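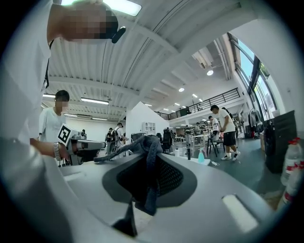

Trisilville Shared Workspace — Heating and Ventilation FAQ

Last updated August 1, 2018

What temperature is the building kept at?
The Sidden wing and the main hall are controlled separately. Setpoints are fixed by the building management system and can't be changed from the wall units, which only report temperature and humidity. If a reading looks wrong, send the unit number to the front desk.

Why is the air still moving when the heating is off?
Supply fans run whenever the building is open. Outdoor air has to be delivered regardless of heating or cooling demand, so a vent blowing neutral air is normal.

How large is the main hall?
The ventilated floor area is 1,232 square metres, of which 1,018 is bookable. The remainder is corridor, storage and the plant room. 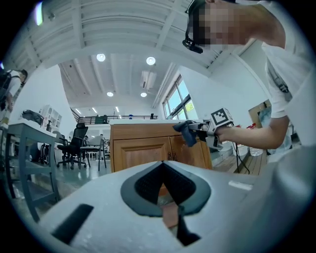
Can I bring a portable heater?
No. Desk circuits are shared between bays and a single heater can trip all of them. Desk fans are permitted if they carry a current test tag.

What does the Prarel controller do?
It reads carbon dioxide levels in the return duct and opens the outdoor air dampers as occupancy rises. The response takes several minutes — opening a door to speed it up usually works against the controller.

How often are filters changed?
Every 3 months, with an extra inspection in December ahead of the shutdown. The Bouvier units on the mezzanine use a different filter size and are serviced on a separate visit.

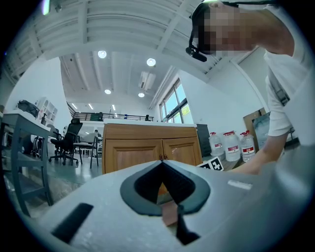 Main workspace, looking up toward the ceiling.

Is after-hours conditioning available?
Yes, in the main hall only. It is charged at $80 per booking and must be requested by noon on the previous business day. Weekend requests close at noon on Friday.

I can hear a rattle in the ceiling. Who do I tell?
Log it through the maintenance form under "Mechanical" and include the nearest bay number. Please don't adjust the diffuser blades — they are set during air balancing and have to be measured again if moved.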